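Workshop notebook, June, started 9:40 a.m.

Back on the glaze tests for the Plivberg order. I fired 14 tiles overnight and the kiln was down to almost 50 C by the time I got in, so I cheated and cracked the lid with a glove on. The celadon pinholed again! Same rash of tiny craters as last month, worst wherever the coat is thick. The Leinonen clay body looks better than the Mernix one, but I bisqued them on different shelves (silly me) so I can't really say why.

I still think it's the bisque. We've been rushing it to free up the kiln, and whatever is left in the clay has to come out through the glaze at some point. Plan is to slow the ramp right down and wipe everything with a damp sponge before dipping, which I've been skipping, I admit it.

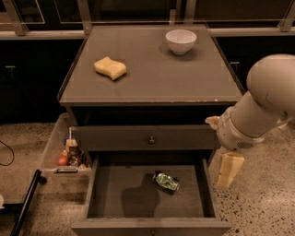
Miroslava thinks I'm blaming the wrong firing. Her argument is that the top end of the glaze firing is too short, and if we held it for 40 minutes the craters would have time to heal over. She wants one variable changed at a time, and she wants it written down properly. Fair enough, but I did write it down, it's just on the back of the Cirneck invoice.

So, two batches. A gets the slow bisque and the old glaze schedule, B gets the old bisque and the hold. Same bucket for both, sieved twice. The bucket had settled like concrete and it took me ages to get it moving again. Note to self: more bentonite next time, and label the lid, not the side, the drips cover everything. 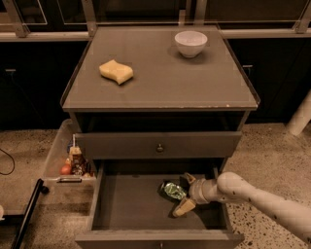

Did you check the cone packs, or are you trusting the controller again? Oskari wrote that in the margin while I was out at lunch, and no, I hadn't. The pack on the bottom shelf is barely bent. Top shelf is flat over. Ugh. That's a big spread for one small kiln, so both batches go on the middle shelf, with cones front and back.

Loading A at 4 p.m. Still need to grind the stilts.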